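Roboter in der Kommissionierung: wer hat Erfahrung?

Forum > Arbeit & Betrieb > Automatisierung
26 Antworten

mok_ml
Bei uns im Werk Gresthorpe läuft seit März ein Greifarm an der Becherlinie. Anlage heißt Prevex. Früher haben wir zu dritt umgesetzt, jetzt steht einer daneben und macht Störungen weg. Entlassen wurde keiner, zwei sind in den Versand. Mich interessiert, wie das woanders gelaufen ist, vor allem mit Schicht und Eingruppierung.
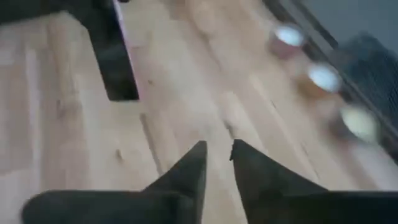
Lesezeit des Beitrags: 1 Min.

Die kleinen Becher stehen schräg in einer Reihe auf der Holzplatte, der Greifer hat zwei schwarze, spitz zulaufende Finger. Abstand und Reihe muss man sauber stellen, das ist jetzt der Hauptteil meiner Arbeit.

navickas84
War bei uns genauso. Nach einem halben Jahr wurde die Stelle neu bewertet, eine Gruppe runter, Begründung "überwachende Tätigkeit". Lass dir die neue Aufgabenbeschreibung schriftlich geben.

G. Ochoa
Kann ich nicht bestätigen. Bei Xolalpa gab es für die Anlagenbetreuung 40 Euro Zulage im Monat und eine Schulung. Der Rücken dankt es auch, ich habe vorher 2470 Teile pro Schicht von Hand umgesetzt.

navickas84
40 Euro dafür, dass du die Arbeit von drei Leuten verantwortest. Na ja.

G. Ochoa
Ich verantworte die Anlage. Die Stückzahl gibt die Linie vor, das war vorher auch so.

Tovar_S
Was mich mehr stört als das Geld: man redet den ganzen Tag mit keinem mehr. Zu dritt am Tisch ging die Schicht schneller rum. Bei Störung kommt die Instandhaltung, quittiert und ist wieder weg.

mok_ml
@Tovar_S ja, das merke ich auch. Schulung hatte ich einen halben Tag, Zulage keine. Die Aufgabenbeschreibung frage ich beim Betriebsrat nach.

isauro_j
Frag gleich mit, wer bei Stillstand die Pause einträgt. Bei Multthorpe wurde uns das eine Zeit lang abgezogen.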